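Kallorer Strap Cell

By Sum-yee Hsieh
Last edited in November
Shares: 5 | Comments: 2

The Kallorer strap cell, known to the people who look after it as the Kallorer and on bad mornings by other names, is a tabletop robot station at the Koltcombe workshop of Oltora. It handles bag straps, lanyards, and other flat, floppy goods that have never shown any interest in being handled. This article covers its setup and upkeep.

Layout

The cell was assembled by the Yau bench team and has been rebuilt often enough that the original drawings are kept mainly for sentimental value. It works over an ordinary desk. A small camera at the wrist looks down past the two fingers of the gripper, so the machine spends its working life staring at its own hands. Household clutter is left on the desk on purpose during practice runs. An early version of the cell performed beautifully on a bare surface and lost its nerve at the sight of a paperback.

Finger setup

The fingers are black blocks that narrow to angled tips. They are fitted as a matched pair, and swapping only one is considered a false economy, although it has been tried by everyone who has held the job. After fitting, the gripper is closed slowly on a paper strip at low force. If the strip can be pulled out from one side more easily than the other, the screws are loosened and the work begins again, usually after a short walk.

Wear on the fingers is recorded but not always acted on. Scuffs are normal. Dust is wiped off with a dry cloth before each session, at least according to the checklist.

The approach to a strap is taught from the end that has a cap or clip, where the fabric is stiffest. The fingers come in just below the lower edge and stop with the gap open, ready to close around the band.

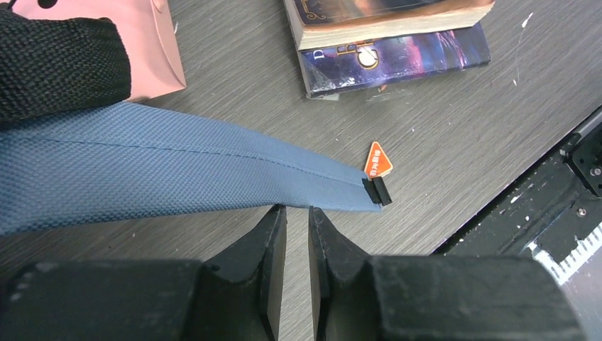 Why is the grip taught near the end of the strap and not in the middle?

The end holds its shape better. A strap picked up by the middle droops on both sides, and the drooping parts tend to find the nearest loose object and take it along.

Camera check

The wrist camera is checked whenever the fingers have been changed or the arm has been bumped. Both fingertips should be in view with the gap between them clear. The fingers are so near the lens that they look blurred, and new staff regularly try to fix this by turning the focus ring. The ring is now held with tape. The tape is listed as a spare part.

Routine care

The arm is sent to its rest position and powered down before anyone reaches for the gripper. Screws on the mounting bracket are checked by hand once every 5 sessions, and the cable at the wrist is inspected for rubbing at the same time. The full finger alignment is repeated every 4 weeks. White specks on the dark housing are cosmetic and may be left alone, a ruling that proved more popular than any other in the manual.

Common faults

A strap that slides out during lifting generally points to dirty fingertips or to a grip force set too low. Raising the force first is quicker and, in the long run, slower, as it marks the fabric and hides the dirt. A gripper that closes beside the strap instead of on it has most likely lost its camera alignment. A gripper that will not close at all should be checked for a loose connector at the wrist before the supplier is telephoned. The supplier will ask about the connector anyway.

Comments (2)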